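Siete meses vendiendo cuadernos desde casa: lo que he aprendido de los envíos

Empecé a coser cuadernos por encargo en primavera y en noviembre ya tenía claro que el papel era la parte fácil. Lo que me comía las tardes era mandarlos. 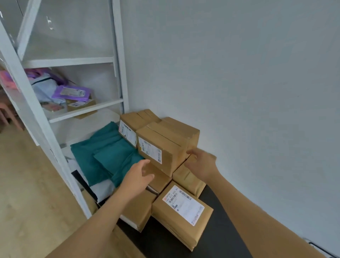

El peso manda más que el tamaño

Cuando abrí la tienda calculé los gastos de envío con un solo cuaderno encima de la báscula de cocina. Pesaba 200 gramos y con ese dato puse una tarifa única. El primer pedido de varias unidades me lo hizo Tanner Kennedy, un profesor de dibujo que vive en Gornside y quería un cuaderno para cada alumno de su taller. Eran 36. Le cobré el envío de uno y pagué el resto de mi bolsillo. La culpa fue mía, él incluso me preguntó si el precio estaba bien.

Ahora tengo tres tramos y los reviso cada vez que la mensajería cambia las tarifas. El tramo de en medio es el que más se usa: de dos a seis cuadernos. Por encima de esa cantidad pido que me escriban antes de pagar y les paso un presupuesto. He perdido algún pedido por eso, supongo, pero no he vuelto a perder dinero en ninguno.

También conviene pesar el paquete cerrado. El cartón, el relleno y la cinta suman más de lo que parece, y un paquete que se pasa de tramo por unos gramos cuesta lo mismo que si se pasara por medio kilo.

El papel kraft

Probé sobres acolchados, cajas de cartón con solapa y papel kraft en rollo. Los sobres van bien para un cuaderno suelto de tapa dura, pero con los de tapa blanda las esquinas llegan dobladas. Las cajas protegen mejor y ocupan muchísimo sitio antes de usarlas, aunque vengan plegadas.

Al final uso kraft con dos cartones rígidos, uno por cada cara. Compro el rollo de gramaje medio. El fino se rasga en las aristas y el grueso no hay quien lo doble con limpieza. La cinta es de papel engomado, de la que se moja con una esponja. Tarda un poco más que la de plástico, pero el paquete entero se puede tirar al contenedor azul y hay clientes que me lo han agradecido por escrito.

Un detalle que me costó varios intentos: el pliegue largo tiene que quedar en la cara de abajo y la etiqueta en la de arriba, bien lejos de cualquier doblez. Si la etiqueta pisa un pliegue, el lector de la oficina no la coge y hay que teclear el código a mano con la cola esperando detrás.

Las etiquetas

Durante los primeros meses escribí las direcciones a mano. Tengo buena letra y me parecía más personal. Luego me devolvieron un paquete porque un 1 parecía un 7, y el cliente esperó casi un mes. Desde entonces las imprimo. Uso Stenero, un programa bastante feo que saca las direcciones de la hoja de pedidos y las coloca en la plantilla. Lo personal lo dejo para la tarjeta que va dentro.

Lo único que le reprocho es que se come las tildes en algunos nombres de calle - el paquete llega igual, pero a mí me molesta verlo. Las corrijo una a una antes de imprimir.

Recogida o mostrador

La recogida a domicilio parece cómoda hasta que te toca esperar. Con Dokberg la franja iba desde las nueve de la mañana hasta las seis de la tarde, y no se podía acotar. Me quedé sin salir de casa más de una vez para que al final no viniera nadie. Les escribí, me contestaron con amabilidad y volvió a pasar.

Ahora lo llevo todo yo a la papelería Vishwakarma, que hace de punto de entrega y me pilla a dos calles. Junto los pedidos y voy dos veces por semana, a primera hora, cuando todavía no hay gente. En la web puse los plazos teniendo eso en cuenta y las preguntas de «¿ha salido ya mi pedido?» han bajado mucho.

Pido siempre el resguardo de cada paquete y lo guardo en un archivador hasta que me consta la entrega. Solo lo he necesitado en una reclamación - la gané gracias a ese papelito.

Lo que me queda por resolver

Los envíos al extranjero siguen siendo un lío. He rellenado declaraciones de aduana para cuadernos de muy poco valor y el formulario me llevó más tiempo que coser el lomo. De momento los tengo cerrados en la tienda y los acepto por correo, caso por caso.

Tampoco he encontrado un relleno que me convenza para los formatos grandes. El papel triturado mancha las tapas de tela y el de nido de abeja me sale caro comprado en poca cantidad. Si alguien usa otra cosa, los comentarios están abiertos. En la próxima entrada vuelvo a la encuadernación, que tengo pendiente explicar la costura copta con hilo de lino.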